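How to clean a round white table (and keep it white)

Posted Wed 25 June

Quick one, been meaning to write this up for ages. Glossy white tabletops. Pedestal kind, round, everybody seems to have one now. They look great for a week and then you get the gray haze, the pen marks, the yellow ring under the plant pot. Most of it comes off. You just have to go in the right order and not grab the scouring pad first.

What you need
Two microfiber cloths, one for wet and one for dry
Dish soap, the plain kind
Baking soda
Rubbing alcohol
A soft old toothbrush
White vinegar, only if you have hard water
Car wax or a furniture polish meant for gloss. Optional

No bleach. No powder cleanser. No melamine sponge on gloss, more on that below.

Step 1. Clear it and dust it
Everything off if you can, or shift it to one side and do half at a time. Dry cloth first. Grit is what scratches, so if you go straight in with a wet rag you're basically sanding the thing. Shake the cloth out, go over it again. 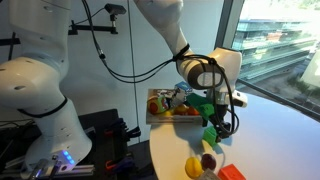 Jaruwan Kamolrat wrote in to say she skips the dry cloth and uses the soft brush on the vacuum, lowest setting, and that it gets the crumbs out of the edge seam better than any cloth. Fair enough. Check the brush for grit first though.

Step 2. Soap and warm water
A few drops in a bowl. Warm, not hot. Wring the cloth out well, it should be damp and no more. Wipe in straight lines across, then turn and go the other way. Circles leave swirls, and on a gloss top next to a window you will see every one of them at four in the afternoon. Ask me how I know.

Rinse with clean water. People skip this. Soap film IS the gray haze half the time.

Dry right away with the second cloth.

Step 3. Spots
Do these one at a time and test underneath first, somewhere near the pedestal where it won't show.

Ballpoint and marker -- rubbing alcohol on a cotton pad, dab, dont rub. Move to a clean bit of the pad each time or you just spread it.
Crayon -- warm it a little with a hair dryer, wipe, then soap.
Coffee and tea rings -- baking soda paste, leave five minutes, wipe off gently.
Glue or sticker gunk -- cooking oil, wait, scrape with an old plastic card, then soap again to get the oil off.
Turmeric -- paste, then put the table in the sun for a day. Usually fades. Mine took three. 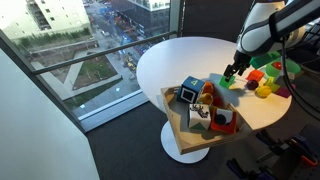

If the spot is still there after two goes, stop. Leave it overnight, try again tomorrow. More pressure only dulls the finish, and a dull patch is worse than a faint stain since you can't wash it off. Done that on my old Stutimon table, right in the middle, had a fruit bowl over it until the day I gave it away.

About melamine sponges. They work because they're a very fine abrasive. OK on a matte wall. On gloss they take the shine with the stain.

Step 4. The edge
The rim gets skin grease from forearms and nobody looks at it. Toothbrush, soapy water, work all the way round, wipe as you go. Then crouch down and get the underside of the lip too, there will be stuff under there.
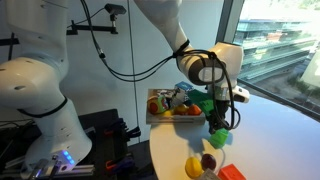 Step 5. The pedestal
Shoes do most of the damage. Black scuffs on a painted base come off with a pencil eraser, the white kind. Then soap, then dry. If you mop the floor, dry around the bottom of the base afterwards. Water sits under it and if the base is metal you can get rust, and rust on a white base is a pain.

While you're down there, tighten the bolts if yours has them. Takes a minute. Wobble gets worse by itself.

Step 6. Polish, if you want
Thin coat. Thinner than that. Let it haze, buff with a dry cloth. I do it twice a year, once now and once in October when the heating goes on. Makes the next clean quicker and cups slide a bit more, so maybe not if you have toddlers.

Don't polish over a stain, it'll be harder to get at later.

Keeping it that way
Felt under anything you slide. Trays, planters, lamps, anything with a hard bottom. Coasters obviously. Turn the table a quarter every couple of months if one side gets all the sun, or it yellows uneven. And wipe it daily, damp cloth, ten seconds, thats most of the battle.

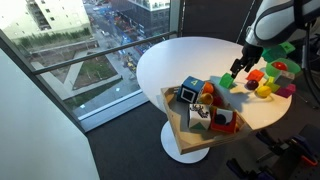
One reader asked whether turning works for tops that have already yellowed on one side. No, sorry, it only evens out what's coming. For old yellowing on paint you're looking at a respray. On laminate I'd live with it or flip the worst side to the wall.

Will do wood trays next, if I get to it. Different rules, much less water.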